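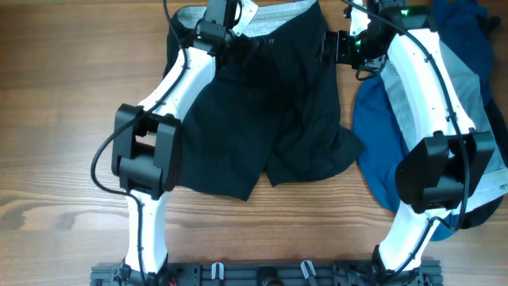 What happens to sports clothing that comes in through the Mastik collection points?
It is sorted by type, checked for wear, washed, folded and handed back out through schools and clubs at no charge.

Progress report: Parkivum Clothing Exchange
Reporting period ending 1 December 2023
Prepared for the Lurkix Community Fund

Summary

The exchange is on schedule for most of its work and behind on one item, the labelling of stored stock. Spending is within budget. We are asking for one small change to the plan, set out near the end of this report.

Collection

Collection points are now open at 19 sites. Three of these were added in July, all at swimming pools and indoor courts. Shorts, track tops and light jackets make up the largest share of what comes in. School uniform items arrive mainly at the end of term and we have had to store some of them until families start asking.

Two sites asked for larger bins. These have been ordered through Cozma and one has been delivered. The second was sent in the wrong colour and is being exchanged.

Sorting and checking

Every item is laid flat on the table before a decision is made about it. For shorts, the waistband is turned out and the lining checked first, as mesh linings tear well before the outer fabric does. Drawcords are replaced if missing. Seams are checked at the inside leg. Small printed marks and faded logos are not treated as faults, but a club name across the back usually means the item goes back to that club.

Dark garments caused some trouble earlier in the period. Black and navy pieces were being put in the same pile and then washed with lighter items that had grey panels, and a few panels came out discoloured. We now separate anything with a contrasting panel before it goes to the wash. There have been no further complaints from recipients.

Care tags are left on wherever possible. Where a tag has been cut out, the item is washed cold and marked as such on its bag.

Folding and storage

Clothing comes out of the bags creased and it was taking too long to fold. We tried two methods for shorts. Folding one leg over the other and then in half from the hem gave the neatest stack, and this is now the standard. Jackets and tops are folded to the width of the shelf.

The shelving holds up to 300 folded items. It was full for part of the period and bagged stock had to be kept in the hallway, which the building manager has asked us not to repeat.

Labelling is behind. Size labels have been done for children's stock only. Adult stock is still sorted by eye, and people collecting it have sometimes had to come back to swap a size.

Distribution

We filled 53 requests from schools and clubs. Most were for mixed bundles of shorts and tops. Several schools asked for warm jackets and we could not meet all of these. Requests that were not met have been carried over.

Change requested

We would like to move the unspent transport money to shelving and labels. Transport has cost less than planned because two clubs now drop off their own bags. The total grant would stay the same.

Next period

Finish labelling the adult stock.
Install the extra shelving if the change is approved.
Run a jacket appeal at the pool sites.
Replace the second bin.

Receipts for the period are attached separately.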